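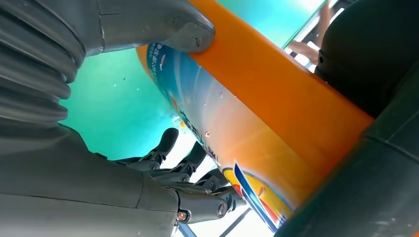 Why Orange? Speaker notes, Thursday evening talk at Dritmont library

136 shares 2 comments

Opening (slow down, let people sit)
Ask the room: what color is a robin's breast? Somebody will shout "red!" and somebody will argue. Great, let them argue for a minute. When the bird got the name redbreast, English had no everyday word for orange. The fruit came first and the color took its name from the fruit. I love this so much and I always rush it, so DON'T rush it.
Before that you could say "yellow-red," and in Old English it was geoluhread. Say it out loud, get them to say it back (Youssra can help with pronunciation if she's in the front row).

Where the word traveled
Sanskrit, Persian, Arabic, Spanish. Naranja still has its n at the front. French and English lost theirs along the way. Compare "a napron" turning into "an apron." Hold up the apron here! It's in the blue bag.

Paint
Pass the chip cards around, left side first. Before chemists got involved, a strong orange often meant realgar, an arsenic mineral. Gorgeous and poisonous. Then chrome and cadmium pigments came in during the 1800s and painters went a bit wild for sunsets. Krishnamoorthy Kulkarni lent us his old Thevar paint catalog, 304 pages, and the orange section is marked with a ribbon. Please be gentle with the spine.

On the shelf
Orange does a lot of work in a store. Drinks, soap, crackers, glue. We read flavor into it before we read a single word. Put up the bottles slide and point out how a white band on the label gives the eye somewhere to land against all that color, with the small blue, red and purple graphics on top.
Then the exercise: everyone writes down what they'd expect an orange bottle to smell like. Last May we had around 300 slips back from the schools and I read every one. My favorite was "Saturday."
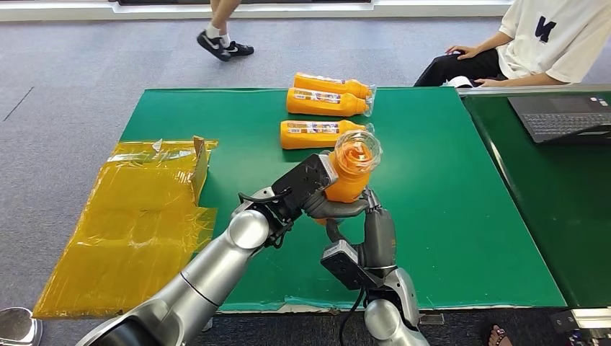
Being seen
Life jackets, traffic cones, hunting vests. Orange stands out against water and leaves because so little out there matches it. Blue sits opposite it on the painter's wheel, so try the two cards side by side under the window light.

Questions
If someone asks about carrots: they came in purple and yellow long before orange ones caught on, and the story about Dutch patriotism is shaky. Nidia Rengifo has the reading list. Chairs back against the wall by 9, please.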